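Reviews > Field Gear > Trail Cameras
Search reviews Enter keyword

Koster 505 Trail Camera: Six Months on a Deer Trail

Category: Wildlife watching / Cameras and optics

I bought the Koster 505 in April to replace an older camera that had started missing animals at night. It has been strapped to a spruce on the Lornau side of our property since then, facing a trail used by deer, a black bear and at least one bobcat.

Setup is simple. The menu has large type and four buttons, and you can get through it wearing thin gloves. The strap is better than most. The latch on the door is stiff, and mine has stayed that way.

Daytime pictures are good. Colours are close to what you'd see standing there, and fur holds its detail out to the far side of the trail. Night pictures are grainier, as they are with every camera at this price, but I can tell a coyote from a fox without guessing. The maker claims a flash range of 46 feet. I'd trust it to two-thirds of that.
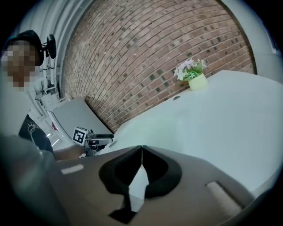 Trigger speed matters more to me than resolution. The old Mimton gave me a lot of tails. The Koster gets the whole animal most of the time if it's walking, and it caught the bobcat in mid-stride with a hare in its mouth. Anything running straight across is still hit and miss — angling the camera up the trail helps.

My first card held 1685 pictures when I pulled it, and too many were of a branch moving in the wind. Dropping the sensitivity to medium fixed most of that. I wish it came set that way.

Batteries lasted until late August on lithiums. Alkalines gave out much sooner. The plastic housing has been through heavy rain with no fog behind the lens, though a squirrel has chewed one corner.

I paid $400 at Tulton, with a card and strap included. That's a fair bit for a camera you leave in the bush, and there's no cellular version. If you check your cards in person and mostly want clear video of deer and predators, it's worth the money. For a backyard feeder I'd buy something cheaper.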